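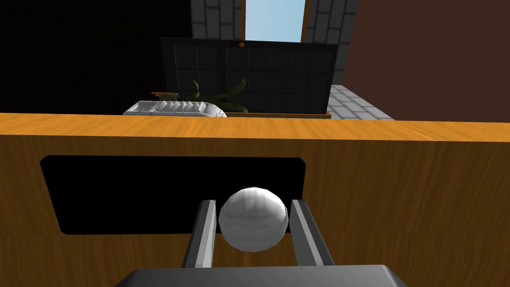

White sphere between two grey gripper fingers.

Doors that stick, squeak or swing: workshop notes

Most interior doors need attention once or twice in their life. The faults are few and the tools are ordinary. Work through the checks in the order given, as a hinge fault will often look like a swollen door.

Finding the fault

Close the door slowly and look at the gap along the top and the lock side. An even gap should measure 2 mm. If it narrows towards the top corner on the lock side, the top hinge has dropped. If it is tight along the full height, the door has swollen or has too many coats of paint on the edge. Slide a strip of thin card round the gap and mark in pencil where it catches.

Dropped hinges

Tighten the screws first. If a screw turns without biting, take it out, glue a hardwood plug into the hole and leave it overnight. Trim flush, drill a pilot hole and refit the screw. Longer screws in the top hinge are a good repair where there is solid timber behind the frame. Support the door on a wedge throughout - a door hanging from one hinge will bend the leaf. 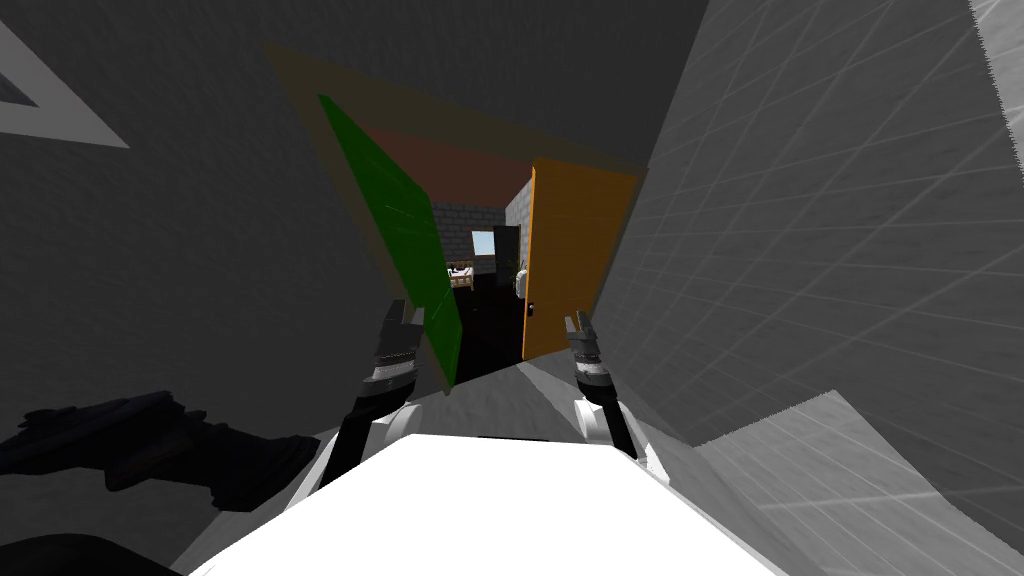

Where two doors open off the same passage, check each through its full swing before planing anything. Handles that meet will chip paint, and a stop fixed to the floor or skirting is cheaper than rehanging. Set the stop well out from the hinge side. A stop placed close to the hinge acts as a lever and will pull the screws.

Planing

Plane the hinge side if more than a shaving has to come off, and recut the hinge recesses to suit. Work from the corners towards the middle so that the end grain does not split. Seal bare timber the same day, including the top and bottom edges. Unsealed edges are the usual cause of a door that sticks again in September.

Squeaks

Lift the pins one at a time, wipe them clean and apply a little grease. Thin oil works for a while and then runs down the paint. Kallex hinge grease is the one kept on our bench; petroleum jelly will do.

Doors that swing by themselves

The hinges are out of line. Check with a plumb line and pack the bottom hinge with card until the door stays where it is left.

Notes by Simão Nogueira. Last checked June 26, 2026.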